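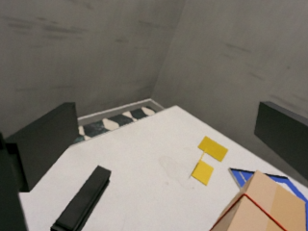 The Sturnex Open Day is a yearly public demonstration of robot handling work, held each June by the automation firm Sturnex at its Drirano test hall. It began as a visit for customers and was later opened to schools and the general public. Part of the program takes place in simulation, where visitors follow a two-sided gripper setup on a screen before going into the hall. The simulated station is a white tabletop in the corner of a gray room, with a few plain objects on it, among them two flat yellow pieces and a tan box-like block. Staff use the station to explain how a task is planned and how a grasp is chosen.

The hall part of the visit lasts 85 minutes and is given in groups of 19. Each group sees 2 work cells running. The first sorts small parts into trays, and the second, built with the tooling maker Mikkelsen, packs cartons. Visitors may stop a cell and restart it under supervision - children under ten only with an adult.

The control software shown at the event is called Pokero. It was first used there in place of an older hand-held programming unit, which is still on display near the entrance. The most recent open day had 121 registered visitors. Registration for the next one opens on 9th December, and places are given in order of application.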